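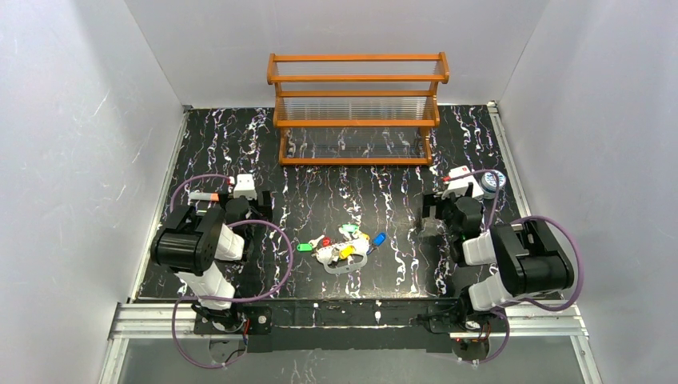
Does a three-tier rack need anything under it on a marble-pattern top? Put felt pads under the feet if you're going to be sliding it around, otherwise a wipe of the surface before you set it down is plenty.

Home | Newsletter | Past Issues | Swap Shelf | Contact

RACKS, SPICES AND THE SWAP SHELF

Quick one this month, running behind as usual. Lots of you wrote in after the June issue asking about small tiered racks - the orange-brown wooden kind with clear ribbed panels. 43 emails! Still working through them.

Short version. Widest tier is at the top on this style, so don't load it up with all your heavy jars and leave the bottom bare. Goes tippy. Heavy stuff low, light stuff high. Spice tins, tea, little packets up top. Oil bottles do not belong on it at all, sorry to the reader in Stalville who lost a bottle of sesame oil that way.

Cleaning. The ribs hold dust and flour like you would not beleive. Old toothbrush, drop of dish soap, go along the ribs and not across. Dry it right away. Wood rails get a barely damp cloth, thats all. No soaking.

Backs to the wall please. Had a rack out in the middle of the counter for a year and kept knocking it with my elbow. Pushed it back, got half a counter again. Plus the dark marble look shows through the clear panels, which I like a lot more than I expected to.

On dark tops generally - crumbs show, water spots show, fingerprints show. Microfiber cloth in the drawer. Two swipes after breakfast. The white veins hide flour pretty well and the rusty bits hide tea, so don't trust your eyes, run a hand over it.

If you're labeling, do it on the front rail and use paper tape. The Rakano labels some of you like are fine on glass but left gum on my wood. Took 12 days of on and off rubbing with cooking oil to shift it.

Swap shelf in Skusthorpe is open again, side door, bring 2 things max. We have way too many jar lids. No more lids. Really could use small trays and anything with a handle.

Next time: drawer dividers, and the Babaei bread box question, which got long.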